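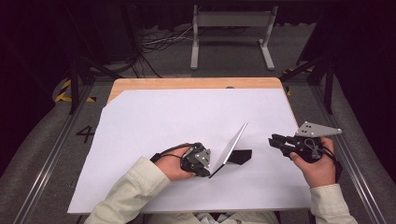 Frame task, two-handed, table 4. Left gripper at the bottom edge of the plate, right one raised, jaws open toward the stand.

9/2/25

Gripper comparison, day one of the frame work. Hadiza Wike asked me to write this up properly this time so she can use it for the Maltholm order, so I'm going to try, but it's going to wander. Sorry in advance, Hadiza!

What we're choosing between: the Zunevden hand-held pair (black, compact, fingers close parallel, one cable out the back) and the Clokalska pair, which is newer and has a nicer trigger and weighs more than I want it to. Both get used the same way, one per hand, wrist strap on, cable looped back over the hand and up the sleeve. Both fit the Bako controller with the same plug, thank goodness, so swapping takes a couple of minutes and most of that is me hunting for the short hex key.

The task is the picture frame with the kickstand back. I like this one. It looks like nothing, and then you try to do it with two blunt fingers on each hand and it's a whole afternoon. Frame starts flat on its face, you have to get hold of the stand leg, swing it out, stand the frame up, and let go of everything without it going over. White paper on the table the whole time so the tracking has a clean background (the bare wood gives us weird reflections near the far edge, see the March notes).

Settings for today, so I don't have to guess later:

Controller: Bako, firmware as installed, nothing changed
Camera exposure: fixed, auto turned off
Video: 30 frames per second on every camera
Encoder log: on, both hands
Finger pads: the old ones on Zunevden, new ones on Clokalska

That last line isn't a fair comparison and I know it. The old pads are chewed up. I thought about swapping them and then decided I'd rather see how they do worn, because worn is how they'll be for most of their life. Fresh pads on both is on the list for next time.

Zunevden first.

Opening feel is great. The jaws go where I think they're going, and I stopped looking at my hands pretty early on. The big thing I noticed is how much I lean on the left gripper as a sort of fence. I don't even close it half the time, I just press the jaws against the bottom edge of the plate so it can't slide, and do all the actual work with the right. If somebody reads this later and wonders why the left encoder log looks so boring for long stretches, that's why. It's pushing. The aperture value doesn't tell you a thing about pushing, and I'd love to have some kind of force number there, even a bad one.

Getting the leg started is the hard part. It lies nearly flush with the backing and the fingers are fat compared to it. You can come in from the wide end, which gives you more to grab, or you can try to get one finger under the side and flick. Flicking is faster and I'm good at it now and I think we should ban it. It works by luck a lot of the time and I don't want a policy learning my luck.

So, wide end.

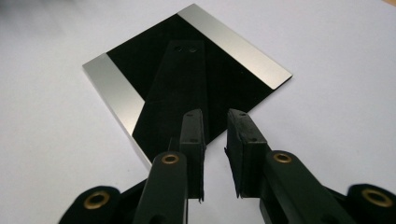
The trick is the approach angle. If I come in low with the leg lined up between the two fingers, and the fingers open just a bit wider than I think I need, I can slide forward and close without bumping the backing. If I come in high, one finger lands on the panel and skates, because that black surface is slick, and then the whole frame turns on the paper and I'm chasing it. Low and lined up. I wrote that on a sticky note and put it on the monitor.

One gripe about the wrist view when I'm down low like that. The fingers take up the whole bottom of the picture, and right when I'm about to close, the part I care about most is behind them. The narrow end of the leg stays nice and clear, so you can at least read the direction off that. I'd still like to try the camera mount moved up a notch. Hadiza thinks we'd lose more than we'd gain, since anything close to the palm would drop out of view. She may be right. It's one bolt pattern over, so I'm going to try it anyway and she can tell me she told me so.

The glossy backing plus the silver strips is rough on exposure, by the way. With auto on (I tried it for fun before the real takes) the paper went gray whenever a strip caught the light. Fixed exposure costs us some detail in the black, which makes the black leg on the black panel even harder to pick out, but at least it's the same hard from take to take. I could put a matte frame in the set too. Writing that down: get a matte frame.

Then Clokalska.

I wanted to like these more. The trigger really is better, there's a tiny bit of resistance right before contact that I found myself relying on, and my hand was less crampy at the end of a take. But the weight is out front, and on this task the right hand hovers a lot. You're holding it up above the paper, open, waiting for the left to settle, and after a while my wrist starts to droop and the jaws tip down. When I looked back at the tracks you could see it, a slow sag while I was supposedly holding still. Not huge. Enough that I'd notice if I were the one training on it.

The new pads grab like crazy, though! Too much, even. Twice I let go of the leg and it came along with me for a moment, and one of those pulled the frame flat again. Could be the fresh rubber, could be that I was opening too slowly. I tried opening faster and it got better, so some of that is on me.

Standing the plate up was about even between the two. Once the leg is out it wants to go where it should, and either pair can hold the plate steady at the bottom while the stand finds the paper. I did find that I let go in a different order with each. With Zunevden I pull the right hand away first and keep the left pressed up against the bottom. With Clokalska I kept wanting to let go of both together, I think so I could rest my arms. Need to pick one order and stick with it or the data will be a mess. My vote is right hand first, left hand last.

Logging stuff, mostly for me:

Take 466 has a bad left encoder, the cable had worked its way out a little at the hand. Don't use it. I pushed it back in and put a loop of tape on, and it held for the rest. The cable running up the sleeve is fine if you're wearing something with a loose cuff. With a tight cuff it tugs.

The tracking dropped out whenever I brought both hands in close to my chest, same as always, and that's the operator's problem and not the gripper's. Keep your hands out over the paper between takes.

I raised the log buffer to 3000 samples because the old size was clipping the long ones. Hadiza, if your loader has the old number typed in somewhere, that's what broke, and I'm sorry, and I'll bring snacks.

Where I am on it tonight: Zunevden for anything with hovering or fine approach, and I'd pick it for the frame task if you made me pick now. Clokalska for pick and place, where you're down on the table most of the time and the better trigger pays off. I don't want to order for Maltholm on the strength of one day and one tired wrist, though. I'd like Hadiza to run the same thing, since her hands are smaller than mine and she complained about the Clokalska grip reach before I'd even gotten them out of the foam.

Next time:

Fresh pads on both pairs
Camera mount up one position on the right hand only
Matte frame
Right hand first, left hand last, every take
No flicking
Hadiza does a full set before I tell her which takes I liked
Find the short hex key and tie it to something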